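Room 86

October again and the Grellon Motor Inn was full. Horror fest people, fake blood on the ice machine. I got the last key. Eighty-six. Only the sign out front said 7 rooms upstairs, 8 down, so you do the math.

Didn't ask. Tired. Drove straight from the Voritum screening, colour still swimming in my eyes, toque pulled down, a double-double gone cold in the cupholder.

Door was open a crack - just a crack. Smelled like a wet basement.

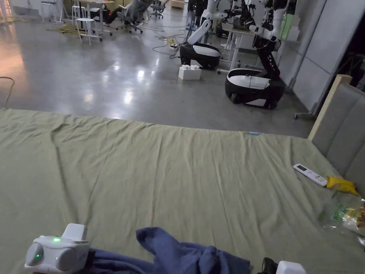 Green sheet, dark blue cloth.

I sat on the chair instead. Then the knocking started, slow, from under the floor. Counted it, couldn't help it. Got to 100 and it stopped.

Phoned the desk. A kid answered, chewing somthing.

"Eighty-six? We closed that one off after the Davier picture wrapped."

"I'm in it," I said.

Long quiet. Then the chewing again - closer now, and not on the phone.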